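Progress report, December
Meeting room refit and supplies, Prosser building
Prepared by Lesia Stetsiuk for Knut Reinholz, Tevivow

Summary

Work on the second-floor conference room is on schedule, apart from the items listed under Outstanding. The tables are in their final layout and the room has been open for bookings since the start of the month. Sorting of the loose supplies has started. We have spent 322 dollars of the supplies line in this period, mostly on markers, labels and power strips.

Tables and layout

We kept the U shape agreed with Drosen in the fall. Staff asked for rows at first, but the training groups need to see each other and the presenter, and the U leaves enough floor space in the middle for that. The tables themselves were kept from the old office. They already had grommets set into the tops, so no drilling was needed and that part of the budget has not been touched.

Power is the weak point. The wall outlets are too far from the left side for laptop cords, and people have been putting power strips on the tabletop. Drosen has quoted for running the strips underneath and bringing the cords up through the grommets. I recommend accepting the quote.

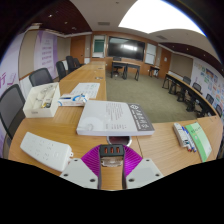 Conference room tables with power strip, supplies and large white book.

Supplies

Everything that came over from the Prenia office was put out on the tables so it could be gone through. The rule we are using is simple. Things used in every meeting stay in the room, such as whiteboard markers in their holder. Printed material goes to the shelf in the hallway unless a group has asked for it. Small loose items go in one open box until someone has claimed them, and whatever is left at the end of the next period will be thrown out or given away.

Labels have been printed for 32 of the 50 storage bins. The rest are waiting on a decision about which department keeps the booklets and manuals. I have asked both team leads and have one answer so far.

Outstanding

Approval of the Drosen quote for the cords.
A decision on the booklets and manuals.
Two chairs with loose arms, to be repaired or replaced.
A replacement blind for the window nearest the door. The first one was delivered in the wrong width and has gone back.

Next period

Finish the labels, clear the tabletops and put up the room rules by the door. I will send the updated inventory to Knut once the last Prenia boxes have been opened. No change to the total budget is requested.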